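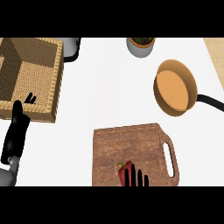 1/16
Kirsty Kershaw @kkershaw_bridby · 18/05/2020
A thread on teaching a two-armed robot to put a pepper in a basket when the robot, the pepper and the basket are all in simulation. I've been driving it by remote control from my spare room since April. Notes for anyone starting the same sort of work.

2/16
The task as written on our sheet: left hand holds the basket by the front rim, right hand picks the red pepper up off the chopping board and puts it in the basket, both hands let go, both arms back to rest. One full go at that is one demonstration.

3/16
I wear a headset and hold a controller in each hand. The arms follow my hands. The trigger closes the fingers. There is no force feedback, so I learn that I've touched something by looking at it.

4/16
The left hand is the harder one. You want the thumb against the outside of the rim and the fingers over the inside, and then you want to stop moving. My real arm doesn't stop moving. It drifts, and the basket drifts with it.

5/16
Fix for the drift, from Brijesh Sandhu: rest your left elbow on something. I use the arm of the chair with a folded towel on it. My failed runs dropped a lot that week.

6/16
The pepper is awkward in a different way. It's round and shiny, and the simulated contact is less forgiving than a real one would be. If you close on one shoulder of it, it shoots out sideways. Come straight down with the fingers open and get them either side before you squeeze.

7/16
Don't pick it up by the stem. It can be done, but the model copies what you do, and it will go for the stem every time, including when the stem is pointing somewhere it can't reach.

8/16
We keep other kitchen things on the table that have no part in the task. There's a frying pan, a potted plant, and a grey mug or small pot with a black handle just behind the basket. Their positions are changed between runs. Leave them alone even when they're in your way. Go round.

9/16
The frying pan handle is the one I clip most, on the way back to rest. If you hit it, scrap the run. I argued against this rule at first and I was wrong. We kept a batch of clipped ones early on and the trained policy started brushing past the pan as if that were part of the job.

10/16
Speed. My first runs were very slow and full of pauses while I worked out what to do next. A pause looks like an instruction to the model. It learns to hang over the board doing nothing. Lorraine Furnival went through my first batch and sent most of it back for that.

11/16
What I do now is rehearse the whole thing twice with recording off, then record. A good run takes me 39 seconds. I could go faster but the pepper gets dropped from too high.

12/16
Numbers, as people have asked. I have 248 accepted demonstrations on this task. The plan is 2000 between all of us. My best session was 44 accepted, and I had a headache afterwards and wouldn't do it again. I now stop at the end of an hour whatever the count says.

13/16
We use Kettle for the recording side. It saves both arms and the camera views and lets you mark a run as good or bad straight away. Mark it straight away. If you leave it until the end of the session you won't remember which one had the wobble in it.

14/16
Things I'd write on a card for a new starter:
Check the left and right controllers aren't swapped.
Look at the table before you start, as the layout will have changed.
Left hand on the basket first, then the right hand.
Lower the pepper past the rim before opening the fingers.
Let go with the right, then the left.
Bring the arms back slowly.

15/16
The order in that list matters for us. Nesrin Bilgin was doing right hand first and I was doing left hand first, both perfectly good ways of doing it, and the policy trained on the mixture would start both arms, slow down and dither. We picked left first and redid hers. Sorry again, Nesrin.

16/16
Next is the same task with the basket moved further from the board, then two items to pick up. Hayley Mellor is setting up the layouts. After that we try the policy on the real arms at the Werkholm site, once we can get back in. I'll post how that goes.

Reply to @kkershaw_bridby
Adding one answer here as I've had it a few times: yes, you can record these with a mouse and keyboard. I tried it for an afternoon. One hand at a time is manageable, but holding the basket while moving the pepper was hopeless for me, and none of those runs were kept.

Reply to @kkershaw_bridby
And the fold-up stool I mentioned last month was a bad idea. Use a proper chair with arms.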